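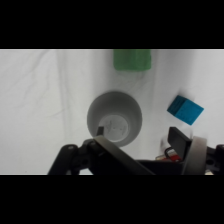
Fusance Support wrote, 8:42 AM:
Please confirm which rule set is active on the cell before we go further. A protective stop on a downward move is correct behavior under the strict set. If you are on the strict set and you want the arm to touch the table area on purpose, you need a contact zone with its own force limit. We will not advise raising the global limit.

Ticket 1889
Subject: Protective stop when gripper goes down on flat object, and question about house rules
Product: Fusance Cell Manager, with Dendeo force monitor
Site: Mtshali bench lab, cell 2
Priority: Normal
Status: Waiting for customer

Reply from customer, 9:15 AM

Thank you for the fast answer. The active set is "strict, shared room". I did not change it and I do not want to change it. We agree about the global limit. Our own rules at Mtshali also say it must stay where the risk assessment put it, and the person who runs the task is not the person who may edit it.

I describe the problem again, with more order than in my first message.

The task is simple. The gripper goes down to a flat green pad on the white table, closes, lifts, and puts the pad down at another place. A gray bowl (turned over) and a blue block stay near it as neighbors, and the arm must not touch them. In June we made 173 runs of this task and the stop came in 33 of them. It is always on the downward move, never on the lift. The message is:

PROTECTIVE STOP: contact force outside permitted zone

The log of the Dendeo monitor shows the force in the vertical direction only. Sideways there is almost nothing, so I do not believe we hit the bowl or the block.

My question has two parts. First, why does the stop come in some runs and not in all, if the pad is the same and the program is the same. Second, what is the good practice here. In the manual I find one page about contact zones and one page about approach height, and the two pages do not say the same thing.

Fusance Support, 10:03 AM

Can you send us:
- the zone file
- the value of approach_clearance
- the value of contact_speed
- whether the tool was changed after the last payload check

Customer, 10:40 AM

Zone file is attached to the ticket. Values:

approach_clearance = 50 mm
contact_speed = not set, so it takes the value of the transfer move
Tool changed after payload check: yes

I am sorry for the last one. The fingers were replaced, and the form for the new tool was filled in, but the payload check was not repeated. Our form has a box for "tool mounted" and a box for "cables checked" and no box for payload. I have now written it on the form by hand.

I want to say also how the bench is arranged, so you understand what the zones must cover. The white table is in front and to the side of the arm. The base stands on a platform with black cloth. Black cables and one yellow cable go over the platform, and we have the rule that no cable may lie on the white surface while the program is active.

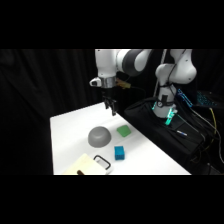
The reason for this rule is an old one from the other cell, where a cable was pulled by the wrist on a wide turn. After that we wrote that the white surface is for task objects only, and the black platform is for everything else. It is not in your manual. I mention it so that you do not propose a solution where something is fixed to the table with a wire.

Fusance Support, 11:20 AM

Thank you, this is useful. We see two things.

1. contact_speed is missing. When it is missing, the arm goes the last part of the way at transfer speed. The monitor measures the force at first contact, and at transfer speed the peak depends a lot on small differences in height. A soft pad that is a little raised at one corner is enough. This would explain why some runs pass.

2. The payload is the old value. With a wrong payload the monitor has an offset, and the offset uses part of your margin before any contact is made.

Please correct the payload first, alone, and repeat the test. Do not change both together.

Customer, 1:05 PM

Understood. One change at a time is also our rule.

I did these steps:

Stopped the program and put the cell in manual reduced speed.
Removed all objects from the path of the wrist for the payload routine.
Ran the payload routine two times. Both results agree with each other and both are higher than the old value.
Saved the value, wrote it in the cell book, and asked a colleague to read the number back to me from the screen.
Put the objects back and started the task in automatic.

The resting value on the Dendeo display is now near zero when the gripper hangs free. Before it was not, and I must admit that I saw this number every morning and thought it was normal noise.

The stop is less often but it is not gone. It came again before lunch, same message.

Fusance Support, 1:31 PM

Good. Now set contact_speed. Use the lowest step in the table on the approach page and set the approach so that the slow part starts at the full clearance height. Do not shorten approach_clearance to save time. Also please check that your contact zone covers the pad and does not cover the bowl or the block. In the zone file you sent, the zone looks large to us.

Customer, 2:20 PM

You are right about the zone. Somebody drew it over the whole middle of the table, and the bowl and the block are both inside. This means that in the last weeks contact with the bowl would have been accepted as "permitted". For me this is more serious than the stops. A stop costs us some minutes. A zone that is too large hides a mistake.

I made the zone smaller so that it follows the pad with a small border. After this I set the contact speed and started again, standing at the pendant with my hand near the stop button, as our rule asks for the first run after any zone change.
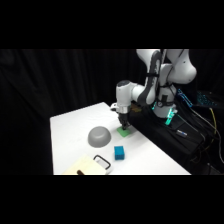

Contact with the green pad, bowl on the left, blue block in front.

The vertical force at contact is now much lower and the curve has a round shape. Before it had a sharp point at the beginning. I let the task repeat through the afternoon and I will write the result below.

One more question in the meantime. When the pad is put down at a slightly different angle, my small zone does not follow it. Is it allowed to define the zone from the taught position each time? Or does the strict set forbid moving zones?

Fusance Support, 2:58 PM

The strict set permits a moving zone only if the zone is bound to a named position and the size is locked. Steps:

Open Zones, select the contact zone, choose "bind to position".
Select the pick position from the list.
Tick "lock size".
Save with the supervisor code. The operator code will not be accepted.

If "lock size" is not ticked, the program can make the zone larger during a run, and the strict set will refuse to start. This is intended.

About the two pages in the manual: the page on contact zones is the newer one. The page on approach height still has the advice from before contact zones existed, when the arm was expected to stop above the object and never touch. We have passed this to the documentation team. Until it is corrected please follow the contact zone page.

Customer, 4:10 PM

The binding works. The supervisor entered the code and I was not in the room for the code, only for the test.

Results after all changes: no protective stop until now. I also made a negative test, with a piece of foam placed outside the zone, and the arm stopped on it like it should. Without this test I would not feel comfortable to say it is solved. A monitor that never stops can also be a monitor that is off.

We decided to add one more thing to our local rules. Between two cycles the arm must wait with closed fingers, pointing straight down, above the table and free of all objects. Earlier it waited wherever the last move finished, and the resting value was not always measured in the same pose. Now the wait pose is the place where we read the display. 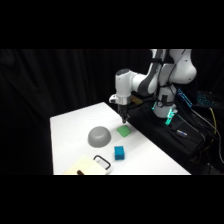
Gripper closed, pointing down above the table.

I put here the new text of our rules for cell 2. If you see something against your recommendations, please tell me. Zillis, who do our yearly inspection, will receive the same text.

Payload check is repeated after every change of fingers or tool, before the first automatic run.
contact_speed is always set. A program with an empty value is not released.
Approach clearance stays at 50 mm and the slow part begins there.
The contact zone covers the object to be picked and a small border. Neighbor objects are outside.
Moving zones are bound to a position, with locked size.
After any change in zone, speed or payload: first run with one person at the pendant, then negative test with foam outside the zone.
Wait pose with fingers closed. Resting force is read there and written in the cell book at the start of the shift.
Global force limit is not edited by the person who runs the task.
No cables on the white surface during automatic mode.

Fusance Support, 4:36 PM

No objection from our side. One suggestion: in the line about the negative test, write also who signs it. We have seen sites where the test is done well and there is no record, and then it must be repeated at inspection.

For the resting force, decide on a value at which the shift does not start. Reading and writing the number is good, but the operator should know what to do if it is high.

Customer, 4:50 PM

Both accepted. The signature goes to the operator of the shift and the supervisor signs once per month. The value for the resting force I will take from the readings of the next weeks — today I have too few to choose one. Until then, if the number is different from the day before, we repeat the payload routine.

Please leave the ticket open until I send the readings.

Status changed: Waiting for customer
Tags: contact zone, payload, protective stop, documentation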